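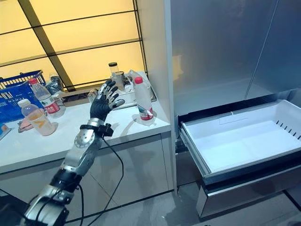
Worktop and base units beside the fridge freezer, with a shopping basket and bottles on the counter.

Ornance Lunde 612 Fridge Freezer with Pull-out Freezer Drawer, Stainless Steel

Product code: LUNDE-612
Brand: Ornance
Finish: brushed stainless steel
Availability: in stock at our Plunotbridge warehouse
Guarantee: 3 years, parts and labour

The Ornance Lunde 612 is a large freestanding fridge freezer for family kitchens. The fridge is at the top behind a pair of tall doors, and the freezer is a full-width drawer at the bottom. Total capacity is 612 litres. It is made for households that do one big shop and want to put it all away in one go, bottles included.

The fridge section sits at standing height, so the food you use every day can be reached without bending. The two doors open from the middle. You can open one side for milk or butter and leave the other shut. Shelves are toughened glass and lift out for cleaning. The door racks are deep enough for tall bottles and can be moved up or down when the door is fully open.

The salad drawers are at the bottom of the fridge section and run on their own guides. Each has a slider at the front to let in more or less air. Keep it closed for leafy vegetables and open for fruit.

Freezer drawer

The freezer drawer pulls straight out towards you on metal runners. With the drawer fully open you look down into the bin, and things at the back are as easy to get at as things at the front. This suits anyone who is tired of kneeling in front of a freezer with small drawers that jam.
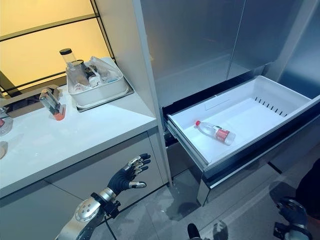

The bin is white plastic with smooth sides and a flat floor, and there are vent slots in the wall so that cold air can move through. Larger items such as a turkey or a family-size bag of chips can be laid flat. The bin lifts off the runners for washing. Use warm water and a little washing-up liquid, dry it well and put it back before you switch on again. Do not put it in the dishwasher.

The greatest load for the drawer is 16 kg. Please keep to this, as too much weight will make the drawer drop at the front and the seal will not close properly. Spread heavy items across the floor of the bin and keep them below the top edge.

The freezer drawer can also be set as an extra fridge. Press and hold the Drawer button on the control panel until the light changes from blue to green. Take out all frozen food first. In fridge mode the drawer is handy for drinks and party food. In freezer mode do not store glass bottles, cans or fizzy drinks in it, and leave room at the top of any plastic bottle of water, which will swell as it freezes.

Planning the space

The Lunde can stand at the end of a run of base units, as in our kitchen display, or between two tall units. The brushed steel goes well with light grey doors and a white worktop, and it also sits comfortably next to wood. Leave a gap at the back and above the cabinet for air. The full fitting drawing is supplied with the instructions and can be sent by email before you order.

Check the floor space in front as well as the space the cabinet stands in. The freezer drawer needs clear floor to come all the way out, and you will want room to stand to one side of it. In a narrow kitchen, measure from the front of the fridge to the opposite wall or units with the drawer in mind. We are happy to talk this through by telephone.

A length of clear worktop right beside the fridge is well worth having. It gives you somewhere to set down the shopping while you sort out what is going in the fridge, the freezer or the cupboard. If you are planning a new kitchen, try to keep the kettle and toaster away from this spot.

The cabinet must stand level. It has adjustable feet at the front, turned with the small spanner in the accessory bag. If the drawer rolls open by itself or is slow to close, check the feet first - this is nearly always the cause.

Cleaning the steel

Wipe the doors with a soft cloth and warm soapy water, following the direction of the brushing. Dry with a second cloth to avoid streaks. Do not use bleach, wire wool or cream cleaners. The Flusano steel care spray, sold separately, may be used on the doors and the drawer front, but not on the rubber seals.

Wipe the runners now and then with a dry cloth. They are greased at the factory and do not need oil. Crumbs or bits of packaging in the runners can stop the drawer closing.

Specification

Total capacity: 612 litres
Layout: two fridge doors over a freezer drawer, with a second drawer beneath
Freezer drawer load: 16 kg maximum
Drawer modes: freezer or fridge
Defrosting: automatic, fridge and freezer
Shelves: toughened glass, removable
Freezer bin: white plastic, removable
Water connection: not needed
Plug: standard UK plug fitted

In the box

Fridge freezer, freezer bin, ice tray, egg tray, feet spanner, instructions and guarantee card. The Flusano care spray and the Lunde side trim are extra and can be added at the basket page.

Delivery

Delivery is by two people to the room of your choice. The charge is £29 to mainland addresses. Please measure doorways, hall corners and stairs before ordering. The doors can be taken off by our delivery team if needed, but please ask when you book. We can take away your old fridge if it is empty, switched off and unplugged.

Stand the new fridge upright overnight before switching on, and let it reach temperature before you load it.

Orders placed by December 15, 2025 will be delivered before Christmas, subject to stock. Unused items in their original packing can be returned to Plunotbridge. Please contact us first to arrange collection.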